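Chapter 4
Laying and Clearing the Table

Before you start

Read this one standing up if you can, next to a table. Most of the chapter is hands-on and makes not much sense from a chair. You'll need a cloth, a bowl, a plate, a tray, whatever cutlery or chopsticks you have. Borrowed is fine. Chipped is fine for practice, not for guests.

By the end you should be able to:
put a cloth on straight, first go
set one place, then a row of matching places
carry a tray without looking at it
clear from a seated guest without reaching across them
sort as you clear, so the dish room doesn't hate you

Words to know: cover, drop, rim, underplate, charger, clearing side, station tray.

4.1 Why a whole chapter on this

Because it's where new staff lose time. Chapter 3 was menus and bookings, mostly talk. Now we're on the floor. A dining room with 138 seats gets laid and cleared twice on a busy night, and if each place takes a few seconds too long, that's somebody's break gone. Vija Dzene, who ran the training room at Sistden for years, used to time her students with a kitchen timer and write the result on the back of their hand. We don't ask you to do that. But do time yourself. Write it down somewhere.

The other reason is breakage. The training room at Sistden bought 200 bowls one February and had 149 left when they next did a proper count. Hardly any were dropped. Mostly they were stacked wet, or stacked with a spoon still inside, or slid along a tray into another bowl. Small stuff. Rims go first.

4.2 The cloth

Cloth first, always. Nothing goes on the table before it. Check the table is wiped and dry, check for wobble, fold a coaster under the short leg if you must.

Open the cloth from the centre fold. Two people is faster, one person is normal. Let the drop hang the same on both long sides, then step back and look. Pale cloths show every crease and the colour of every lamp in the room, so a white one can look greyish or bluish by evening. Not dirty, just the light. Smooth with the flat of the hand, from the middle out. No patting.

If the cloth is short on one side leave the short side to the wall.

4.3 Bowl, plate, chopsticks

A cover is everything one guest needs, in one place. For the noodle and rice service used through this book, that's a bowl on a plate plus a pair of chopsticks. Add a spoon for soup. The plate under the bowl catches drips and gives the guest somewhere to put things down. It should be wide enough that you can lift it by the edge with your thumb nowhere near the food.

Chopsticks are laid as a pair, tips together, on a rest or along the near edge. Some houses lay them to the right, pointing away. Ask what your house does and then do that every time. During the meal they end up wherever. On the plate, on the cloth, in the saucer. When you clear, look for both. Singles go missing constantly, they're thin, they roll, they hide under a rim, and one chopstick is no use to the next table.
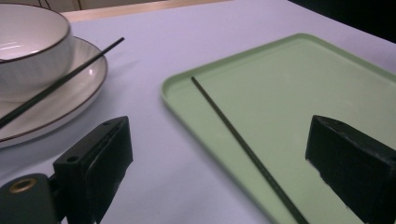

Figure 4.1 Bowl on its plate with one black chopstick across; a second on the green tray.

Rim lines help you match. A dark brown line on the bowl goes with a dark brown line on the plate, and a plain bowl on a lined plate looks like a mistake even if the guest can't say why. Keep sets together on the shelf and you won't have to think about it at half past five with the doors open.

4.4 The tray

Low rim, rounded corners, flat bottom. That's the usual small tray and it does most of the work in a small dining room. It isn't for showing off. A few rules:

Heavy things over your hand, light things to the outside.
Chopsticks and spoons along one side, all the same direction. Loose ones in the middle skate about when you turn.
Bowls never inside other bowls if theres liquid.
Tray down on a surface before you load it, untill you're confident. Nobody minds.

Matte trays grip better than shiny ones. Wipe between trips anyway. A damp tray marks the cloth and then you're changing the cloth, which means moving everything you just set.

Corrado Melis, who checked this chapter for us, wants it noted that a tray should not be put down on a guest's table at all during formal service. Fair. In a café or a family place it's done all the time. Know which room you're in.

4.5 Clearing order

Wait till the guest is finished. Chopsticks laid down across the plate or bowl usually means pausing or done, depends on the person, so ask. "May I take this?" is plenty.

Then:
chopsticks and spoon first, onto the tray
bowl next, by the outside, never fingers in
plate last
crumbs, quick sweep toward you, into a folded napkin

Going back for a second trip is better than a stack up to your chin.

Try it

1. Lay one cover on a bare table, then on a cloth. Which slides more? Note it in your log.
2. Clear the same cover with your left hand only. Swap.
3. Work with a partner. One sits, one clears. The seated person says "stop" any time an arm crosses in front of them. Change places after ten goes.
4. Load a tray with two bowls, two plates and two pairs of chopsticks. Walk the length of the room and back, then check where the chopsticks have got to.

Bring your log to the next session. Section 4.6 starts on glassware and you'll want the tray times from exercise 4 beside you.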